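4.2 Does a plain background make people judge size better?

The claim that a ruled or squared background helps people judge length by eye is repeated in most handbooks on the subject, usually with a nod to Rudness. We are not convinced. Rudness tested 11 people, all of them draughtsmen, and draughtsmen spend their working lives looking at squared paper. Bronetti and Stelmakh repeated the work with schoolteachers and found a gain in only two of their nine tasks, both of which asked for the length of a line lying flat along the ruling. When the line was tilted, the gain went away. Their summary still speaks of "a general benefit", a phrase we cannot square with their own table.

Olitz makes a stronger case, but his readers were told beforehand how wide each cell was. Counting cells and multiplying is arithmetic, and it says little about the eye. Tunstall (personal communication) has raised the same point about the September trials, where the instructions were read aloud and may have given the cell width away.

A further worry is that the squares are treated as equal wherever they fall in view. Seen at an angle they need not look equal, and straight rulings can look bent (Figure 2). 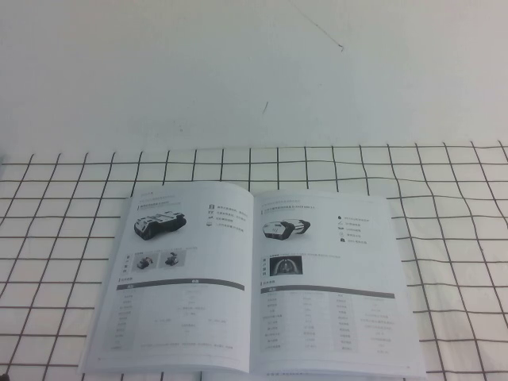 Figure 2. Black rulings on a white ground, with a pale wall behind.

Should the squared background be kept in future tests? Only where the cell width is withheld and a blank background is tried on the same people. Until that is done, we treat the reported gain as unproven and leave it out of the totals in Section 5.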